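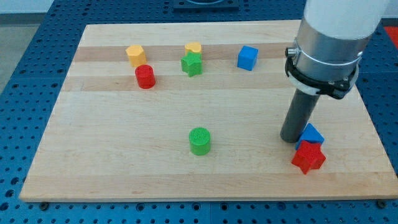
Photo: Rohani Gunawan, Jindero

Ticket 214: Maple board rocks on the blue table
Opened by: Akua Annan
Category: Furniture and fittings
Status: Closed

Akua Annan, 9.10
Hello! Me again, sorry. The wooden board on the blue table has started rocking. It's only a small movement, but if you lean on the back left corner you get a little knock, and everything standing on it gives a shiver. The yellow hexagon block doesn't mind (it's got a nice flat bottom and it just sits there) but the red cylinder went over twice this morning while I was setting out, and then of course it rolled. I've been chasing it round the floor, which is not how I'd planned to spend the first bit of the day.

What I've tried so far:
Turned the board round end to end. The knock moved to the opposite corner, so I'm fairly sure it's the board and the table is innocent.
Wiped the table top, including picking at the holes with a cocktail stick. I got a surprising amount of fluff out. Still knocks.
Folded a bit of card under the corner. That worked for 20 minutes and then the card squashed flat.

Is there a spare board in the store? I'd be sad to lose this one because I like the darker stripes in it, but I'll take what's going.

Vimala Rajan, 9.45
Morning Akua. No spare, I'm afraid. The last one went to the Fateck room and came back with a split in it. Could you put a straight edge across the top, short way, and tell me if you see daylight? And has it been washed or oiled lately?

Akua Annan, 10.20
Right, I borrowed the long steel ruler. There's a gap in the middle when I lay it across the strips, about as thick as a bank card. Lay it along the strips instead and there's nothing at all, it's flat as anything.

As for oil, yes, that was me. It was looking thirsty, so I gave it a good coat of the Plendeo board oil and left it on the table overnight. Top only. I didn't fancy lifting it once it was all slippery! Was that wrong?

Vimala Rajan, 10.35
That'll be your culprit, or a good part of it. If one face is sealed and the other isn't, they take up damp from the room differently and the board cups. It's mild and should ease. Please do the following:

Clear all the blocks off and put them in the tub so we don't lose any.
Take the board off the table and wipe the underneath with a barely damp cloth. Let it dry properly.
Oil the underneath and the ends, same oil, thin coat. Rub off whatever hasn't soaked in.
Stand it on its long edge with air on both sides, well away from the radiator. Leave it a couple of days.

Don't be tempted to pile books on it. Nomvula did that with the old one and it sprang straight back.

Akua Annan, 14.05
All done. The underneath drank the oil like it hadn't been fed in years, poor thing. I've got it standing by the bookcase with a note on saying LEAVE ME ALONE. The blocks are in the tub and I gave them a wash while I was at it, because a few had gone tacky from the oil.

Nomvula Mabaso, 14.30
I heard that about the books. In my defence there was 300 g of tinned tomatoes on there as well.

Akua Annan, two days later, 9.00
Much better! The ruler gap has nearly gone, I can only just see light through it. Put the board back on the table and it's still got the tiniest tick at one corner, though nothing falls over. The cylinder stayed up while I bumped the table with my hip (on purpose, twice).

Vimala Rajan, 9.25
Lovely. For the last bit, there are thin felt pads in the Wogan drawer, the sheet of 40. Stick one under the corner that ticks and try it. If it's too high, peel the pad in half.

Akua Annan, 9.50
Half a pad did it. No knock from any corner now, and I went round leaning on all of them. I've written "both sides!" on the oil bottle in marker pen. Happy for you to close this one.

Vimala Rajan, 9.55
Closing. Please bring the long ruler back when you get a minute, Aurora Falcão is after it.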